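3. Running the open-day demo

I run this one in November for the Skumness open day, and it goes best if you do the dull bits first!

1. Check that the bin is clamped at the rim. Give it a good shove.
2. Set the arm speed to 38 percent. Visitors like to see what's going on.
3. Load program 1057 and press Start.

Caution: keep everybody behind the tape while the arm is live (yes, Geeta, you too).
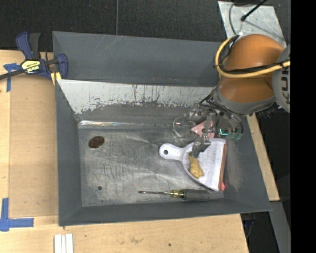
Picking order is up to the software, so don't promise anyone which item goes first. I mix big flat stuff like the white dustpan with skinny things like the screwdriver, and kids love guessing.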